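Support case 437 -- Videck peg insertion kit, evaluation unit
Customer: Tiongson
Status: Open, waiting on vendor
Opened July 1, 2023

Reported by Danilo Quiambao

We have the Videck kit on a trial license and I have to recommend for or against buying it. The sales sheet says the skill runs "out of the box" on any supported arm. I would like someone at Stirnel to tell me what box they had in mind.

Setup is per your quick start guide: arm mounted, enclosure level, red block toward the back right, black fixture screwed down in front. Firmware is the one you shipped in March. I have changed no settings apart from the grip force, which I put back to default before filing this.

The complaint is the tall brown cylinder. The software reports a good grasp, then halts with "lateral load exceeded" near the slot. The log gives no value for the load, only the limit.

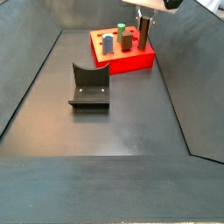 Gripper on the tall cylinder at the right end of the block.

Reply from Stirnel support:
Thank you for the report. This error is most often caused by a block that has shifted from its taught position. Please re-run the block calibration and confirm the finger screws are tight.

Reply from Danilo Quiambao:
Done, both of them, before I opened the case. I said so in the web form, but the form seems to have dropped that field. I ran calibration again anyway and got the same halt. If the block had shifted, I would expect trouble with the other pegs as well, and the software is perfectly happy with those.

My own suspicion is the fingers. The guide has one drawing of the gripper, and it shows a matched pair.

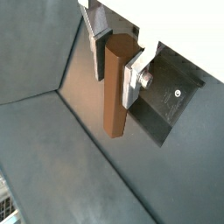

So my question is a plain one: does the grasp model assume two identical fingers? If it does, the center of the grip will be off by whatever the difference is, and no amount of calibrating the block will fix it. If it doesn't, please send the page that says so. I have read the manual twice and can't find it.

Reply from Stirnel support:
We have passed this to engineering. As a workaround, you may lower the approach speed to 40 percent and raise the retry limit to 5.

Reply from Danilo Quiambao:
Tried it. The halt comes later and takes longer to get to. I don't count that as a workaround -- your brochure quotes 1000 cycles unattended, and I can't leave this alone through one.

Still needed from you: the load value in the log, and an answer on the fingers. Cladden has offered us a trial of their kit, and I will start it if this case has no engineer's name on it by the time our license lapses.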